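3.2 Collecting demonstrations by hand

Early in the project we drove the arm remotely, with one operator watching two screens and a second standing near the stop button. It worked, in the sense that tasks got done. A task that takes a person six seconds took our best operator, Sudheer Gowda, the better part of a minute, and he was visibly proud of it. The recordings were slow, full of pauses, and taught the policy to hesitate with great conviction. We kept 13 of those sessions as a baseline (Section 5) and moved to a hand-held gripper, which we call Kurup.

With Kurup the demonstrator simply picks the tool up and does the job. The wide-angle camera travels with the hand, so each recording shows the fingers and whatever lies beyond them, and the robot later sees the world from much the same place. Nothing has to be translated from joystick to joint. The price is that people move like people: they turn round to answer a question, rest the tool against a hip, or carry it to the other side of the room before remembering that it is recording.

Figure 2 gives one frame from the raw stream, before any trimming. The tool is tilted well away from level, and the room has gone over on its side with it. The finger plate stands in the middle with its round yellow disc near the base, while the background holds a round table, office chairs, a desk, cables on the plank floor and two of our fellow human beings. A policy trained without care will happily take an interest in all of it. 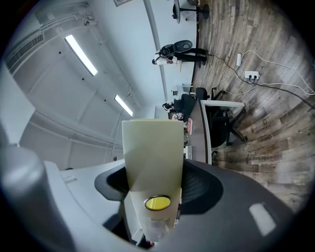 Figure 2. View from the hand-held gripper, uncropped. The dark corners and the bent straight lines come with the wide view and are left in at this stage.

3.3 Trimming and labelling

The full collection came to 4,000 demonstrations. Each was cut by Cekard, a small script that looks for the first and last deliberate closing of the fingers and throws away everything outside them. "Deliberate" did more work in that sentence than we had hoped. Demonstrators fidget, and a fidgeting hand opens and shuts the gripper much as a working one does. Usha Amin therefore checked the cuts by eye and marked any clip in which the tool was plainly being waved about during conversation.

We did not rotate the images to put the floor at the bottom. An earlier version did, and the policy learned to be very good at upright rooms - a skill its wrist seldom called for. The tilt is now passed in as a separate input, taken from the motion sensor in the handle, and the picture is left as it was recorded.

Background clutter was also kept. We tried masking everything beyond the fingertips, but the masks took the target object with them often enough to make the exercise pointless. Demonstrators were asked only to hold the tool pointing at the work once a trial had begun. Most of them managed this by the second afternoon, and the remaining clips were marked as idle and used to train the start-of-task detector described in Section 4.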